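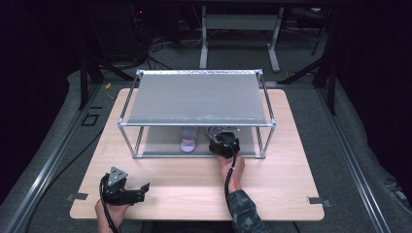
Neema Wanyama's complaint, passed along after her first afternoon with the kit, was that the sales sheet calls the Prilla hand-held grippers "ready out of the box" and she was still fussing with cables at dinnertime. She has a point. Read this section before you believe the sheet.

## 4. First pick: cups on a low shelf

Fustgate lists this as a 15 minute exercise. Plan on longer the first time.

1. Clamp the tabletop near both front corners. Pull on it. If it moves, clamp it again.
2. Set the shelf frame on the tabletop with the open side facing you.
3. Place two cups upright in the lower compartment. Light plastic ones will do.
4. Take one gripper in each hand. Let each cable hang down past your hand with some slack.
5. Hold the left gripper above the front edge of the table and keep it still.
6. Reach in with the right gripper, fingers first, and stay low enough to clear the top panel.
7. Close on the cup slowly. Lift it just off the table, then draw it straight out.
8. Put it back and repeat with the other cup.

> **Caution:** Don't wrap the cable around your wrist to keep it out of the way. A hard pull goes straight into the connector, and the warranty doesn't cover connectors.

**Note on see-through cups.** The sheet says the kit handles "any everyday object." We'd like to know who tested that. Start with a solid-colored cup and make up your own mind about the clear ones.

**Note on run counts.** The sheet also promises usable results after 400 picks. Our log at Greenwood stood at 1,285 before we were willing to call the results usable, and Mansa Amoah still threw out a good part of those for bumped shelves.

### If the gripper won't close all the way

- Check that the cable isn't caught under the table edge.
- Open the fingers fully, wait for the click, and try again.
- Still stuck? Unplug it and go to Section 7. Do not force the fingers by hand, whatever the quick-start card tells you.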